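4.2 Folding the garments

Before you start, wipe the table top of your Prellwood folding station and let it dry for 3 minutes.

1. Take one garment from the bin and lay it on the middle of the table.
2. Pull the fabric gently to the left and to the right, until the lower edge is almost straight.
3. Open any small flap which is folded over, and smooth the wrinkles with flat hands.
4. Fold the sleeves to the inside, then fold the garment in half.
5. Put the folded piece on the stack in the rear left corner.

Note: Keep the bin at the rear right corner. If the garment is wide, its end may come close to the bin.

Caution: Do not make the stack higher than 29 cm. A higher stack can fall when you pull the next garment.

For care of the table top, please see section 4.3.

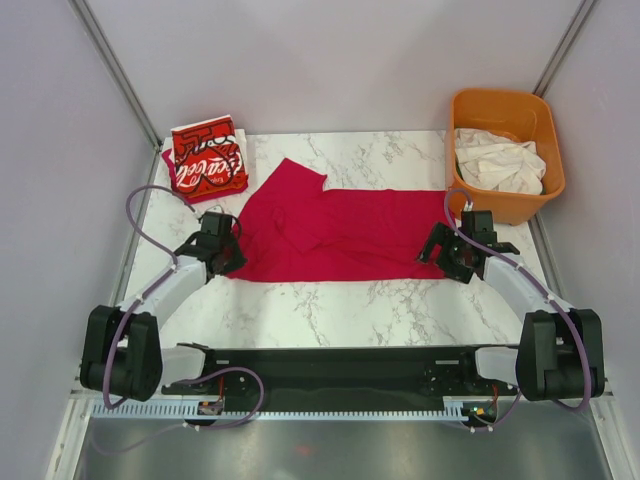

Fig. 3: Red garment spread on the table, folded stack at rear left, orange bin at rear right.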